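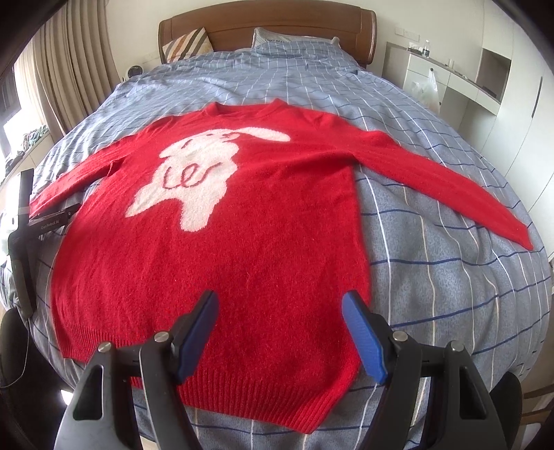
Red jumper laid out flat on the bed, gripper open just above the hem.

Progress report to the Fairweather fund, second period
From Arnel Catacutan, Clisstead household chores project
5/3/25

Hello all, and thanks for the kind notes on the first report. You asked me to keep this one short and to say plainly whether a machine can put the washing away yet. Short answer: no, but it can do a bit more of it than it could when I last wrote, and I'm rather pleased with the bit it can do!

We've now got 347 usable folding demonstrations, all done by hand with the gripper on ordinary clothes in ordinary bedrooms. I'd promised you more than that by now. The target is still 3,000 and I still think we'll get there, but jumpers have slowed us right down. A tea towel is over in no time. A long-sleeved jumper has sleeves that go wherever they fancy, and if you pinch too near the hem you only pick up the ribbing and the rest stays put (or worse, slides along with you).

Fluffy knits are the worst of the lot. The red one is a good case: fuzzy all over, loose fibres everywhere, and a great big white fluffy character on the front with red squiggles across it. I love it. The software doesn't. It keeps taking the edge of the white patch for the edge of the garment and trying to fold there, so you end up with a sort of parcel with a sleeve hanging out. The checked duvet underneath didn't help in our early tests either, as the lines confused the edge finder, but the Goris people sent over a fix for that and plain T-shirts on checked bedding are now fine.

Where we are, chore by chore:

Tea towels and pillowcases: the arm folds these without help most of the time. Slow, but tidy.
T-shirts: good if somebody lays them flat first. Straight out of the basket, hopeless.
Jumpers: sleeves in, yes, usually. The final fold, not reliably.
Socks: not started. Please don't ask.

The Stellisus shop trial has been quieter than I'd hoped. They want stock refolded on the display tables at closing time, and we managed 2 evening sessions before their refit got in the way. The manager liked it, though she did point out that her Saturday staff would have done the whole table while we were setting up. Fair enough. We're booked back in for May.

Money: we're a little under on equipment and over on travel, all from going back and forth to Clisstead. I'd like to move about a tenth of the equipment line across if you're happy with that.

Next up is more knitwear, the thicker the better, and a proper go at picking clothes out of a heap. If any of you have old jumpers going spare, do post them to me. Patterned ones especially.

Arnel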